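Ondport Community Help > Home and Workshop > Timber and Finishes

Safe finish for a maple board used with small coloured blocks?

Asked by Gifty Nutsugah
3 answers

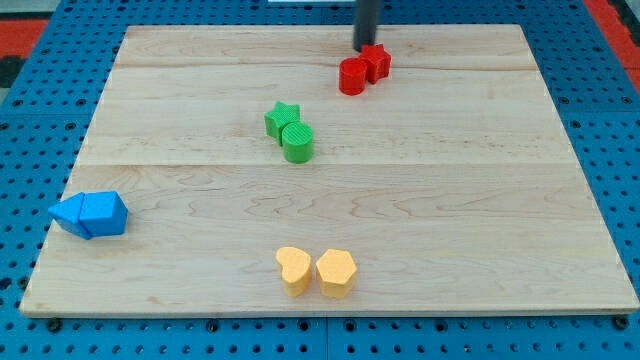

The question

I have a light maple board made of three planks joined side by side. It gets used as a flat surface for a sorting activity with small coloured blocks - cylinders, stars, prisms and so on. The idea is to put the ones of the same colour together in pairs. The blocks have a slightly bumpy printed texture on some faces and I think that matters for my question.

The board has no finish on it at all as far as I know. I bought it second-hand from a seller who called it a Kokkinos board, but I can't find a stamp or label. After a couple of months I have noticed two things. There is a faint smear of colour on the wood that wipes off most of the way with a damp cloth but not completely. It also feels a bit furry along one of the seams after I wipe it.

I would like to know:

1. What finish should I use so it stays pale? I don't want it to go orange.
2. Do I need to do anything about the seams first?
3. Is the colour coming from the blocks, and will a finish stop it?

It is handled by kids aged four and up, so it needs to be something that is fine to touch once it has cured. I have half a tin of Zodau clear oil in the shed but it is old. I'd like to have it ready by Friday week if that's realistic.

Answer 1
Nektarios Alexiou
Accepted answer

The furry feeling is raised grain. Bare maple does it the first few times it gets damp. You want to raise it on purpose, sand it back, then put the finish on.

Sand the whole board with 100 grit, going along the planks and never across the seams. Move up to 180, then 240. Wipe it with a damp cloth and leave it overnight. Go over it lightly with the 240 again in the morning. If it still feels rough, do the damp cloth and light sand once more.

For the finish, use a water-based clear. Oils give maple a yellow cast and it gets stronger over the years. Water-based stays closest to the bare colour. Get a matte one or you will have glare off it under a ceiling light. Two thin coats are enough, with a very light sand between them. Do both faces and the edges. If you only seal the top, the board takes up moisture from underneath and can cup, and then your cylinders start to roll.

On the seams: run a fingernail across each one. If you can feel a step, a cabinet scraper will take it down faster than sandpaper. If you can see light through a seam or the planks move against each other, it needs to be reglued before you do anything else. A hairline you can only see and not feel can be left alone.

On the colour: hard to say from here. Printed plastic doesn't usually bleed, but a rough face can rub off a little on bare timber the way a crayon would, and the open grain holds onto it. Try rubbing the bottom of each block on white paper. If you get a mark, sand the offending face with something fine under running water. A finish won't stop the rubbing but the marks will wipe off instead of soaking in.

Friday week is fine for the coats being dry. Read the tin for the full cure time, which is longer than the touch-dry time, and don't leave blocks sitting on it until then. They can stick and leave a print.

Comments on this answer

Gifty Nutsugah: Thank you. Did the paper test. The red star leaves a very faint mark and the others don't. No step at either seam that I can feel.

Nektarios Alexiou: Then just sand that one and get on with the board.

Abelardo Benítez: If you have 1000 grit wet and dry paper, use that on the star. Anything coarser leaves white scratches on red plastic.

Answer 2
Paraskevi Stamatopoulos

I'd leave it bare. I had a maple board about like that for years and washed it in the sink and it was fine. Finish wears off in the middle where everybody uses it and then it looks patchy. You can always sand it again when it gets grubby.

Comments on this answer

Nektarios Alexiou: Bare is OK if you don't mind the marks, but I wouldn't put a glued-up board in a sink of water.

Paraskevi Stamatopoulos: Mine never came apart.

Answer 3
Živko Berisha

Don't use the old Zodau. If oil has been sitting half full in a shed it has probably started to thicken, and it will stay tacky on the board. Take it to the paint drop-off.

I used Plusano hard wax on a birch tray and was happy with it, but it did darken the wood a shade. Test it on the underside first. Rags with oil on them should be laid out flat outside to dry and not left in a heap.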